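Filed under: Home Life / Opinion / Small Stuff

In defence of the pretend fruit

My sister-in-law has a rule about ornaments, and the rule is that an ornament has to earn its spot. She came over in March, stood in my kitchen with a cup of tea, looked at the bowl on the bench and said, "Is that banana real?" I said no. She put it back very carefully, the way you would put down something belonging to a person you had decided to be kind to.

So I've been stewing on it ever since, and I want to say a few things in favour of plastic fruit.

I know how it looks. Fake fruit has been on the wrong side of good taste for most of my life. My nan had grapes, the squeaky rubbery sort that came off their stems if you pulled, and of course we pulled, all of us, every Christmas. By 2000 the bunch was mostly stem with a few grapes hanging on out of loyalty. Mum chucked them when we cleared out the flat at Skitcombe and I didn't say a word, and I've regretted it more than I regret the good armchair.

The usual case against it goes like this: fruit is cheap, fruit is beautiful, if you want a bowl of fruit on the table then buy some fruit. Fair enough. I do buy fruit! I have a whole drawer of the fridge for it. But the fruit you eat and the fruit you look at are doing different jobs, and anybody who has tried to make one lot do both will know what I mean. You arrange your pears nicely, somebody eats the front one, and now the whole thing leans. You leave the mango on top for its colour, and then it's soft, and there are those tiny flies, and you are standing there at ten at night with a saucer of vinegar wondering where the joy went.

A plastic mango asks for a wipe. I use a damp cloth and a squirt of Cleno, and it's back to its old self before the kettle's boiled.

My neighbour Keabetswe Magagula takes the opposite view and has told me so over the fence more than once. She reckons the going-off is the point. A bowl of real fruit tells you what week it is, she says, and a house ought to know what week it is. I think that's a lovely idea and I also think she has a lemon tree, a lime tree and a husband who likes overripe bananas. Her fruit bowl has a support network. Mine has me, and I'm at work.

Then there's the matter of kids, and I think the ornament people have this completely wrong. Watch a two-year-old come into a room with a basket of pretend fruit in it. They go straight there. They don't want the puzzle you bought, or the wooden train from Sondard that cost more than my shoes. They want to take the banana out and put the banana back in, and then they want to hand you the banana, and you have to say thank you, and then they want it back. My grandson did this for an entire visit. I said thank you for that banana so many times I started to mean it. You can't do that with a real one, or you can, but only for a little while, and then you've got banana in the rug.

And older people too, while I'm at it. I used to help out at a day centre, and there was a basket of fruit on the craft table that got handled more than anything else in the building. People would pick up an apple while they were talking and just hold it. It was something with a nice weight and a nice shape, and it gave the hands a job during a chat. The knitting was for people who could knit. The apple was for everyone.

Now, the container. I feel strongly about this part -- possibly more strongly than about the fruit. Pretend fruit in a glass bowl looks like a dentist's waiting room. Glass is too honest, it shows you every seam. I had a very smart white ceramic dish from Koyama for a while, a present, and the fruit looked embarrassed to be in it. I moved the dish to the hall and it holds keys now, and everyone is happier.

What you want is wicker. Small, round, with a proper tall handle you could hook over your arm if you were off to visit somebody in a fairy tale. Wicker is a bit rough and a bit uneven, and it makes the plastic look softer by sitting next to it. It also hides the bottom layer, so you only need a few good pieces and you can let the dud ones hold them up from underneath.
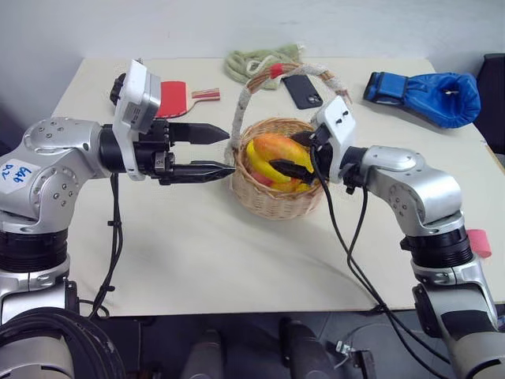
The handle matters more than you'd think. A basket with a handle is a thing on its way somewhere, or just back. It can be shifted in one go when you need the table for dinner or tax or a jigsaw, and shifted back later with nothing rolling off under the couch. I like a handle that's been wrapped, too, cord or ribbon or whatever's about, because bare cane splits sooner or later and finds your thumb.

As for what goes in, I'm firm on keeping it small. A banana is essential, as it's the only fruit with a real curve to it and it tucks down one side like it was made for the job. Something orangey-red across the top for warmth. Something red further down, peeking out. After that you can stop. The big mixed sets in the shops always throw in a pineapple, and the pineapple always ruins it -- it's a hat, basically, and it turns your basket into a costume.

I'll give the other side one thing, and it's dust. Dust on a pretend peach is a sad sight, and if you've gone for the flocked kind with the fuzz on, I can't help you. Smooth skins only. And I wouldn't put them near a sunny window, after what happened to my first lot of cherries, which went the colour of old bandaids over a single summer.

But I won't have it said that it's dishonest. I've heard that one as well, that fake fruit is a little lie on the table. A lie to whom? My sister-in-law worked it out in a second and a half, with her tea in her other hand. A painting of a bowl of fruit isn't real either, and people will drive for hours and pay for parking to go and stand in front of one.

She's coming again for the long weekend. I've given the basket a going-over and pushed the banana round to the left, where it sits best, and I've bought 13 real mandarins for people to eat. They can go in the drawer.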